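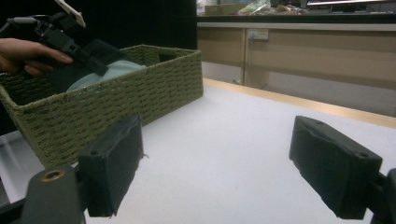 A white table top, with a basket at one side.

I've gone right off the tasting menu. There, I've said it. My friend Reshma Potgieter took me to Okora in Relthorpe for her birthday in November and we sat through course after course of things on pebbles, and all I wanted by the end was a plate of chips!

I don't mind paying for good food (I really don't), but I do mind being told how to eat it. Our waiter explained a carrot to us. He was lovely about it, but still - a carrot.

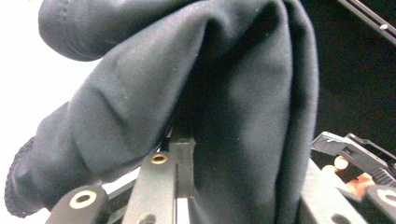

Dark grey cloth, folds and all.

The bill came to 220 pounds for the two of us and we stopped for toast at mine on the way home. Compare that with Mokoena, round the corner, where you get a bowl of stew, a heap of bread and a nod from the owner. I'd go there every week if they took bookings.

Reshma thinks I'm being a grump and says the chefs need somewhere to show off. Fine, let them, but could one place in town do a decent pie as well? The old pub did, and I'd still cross Relthorpe in the rain for their chicken and leek.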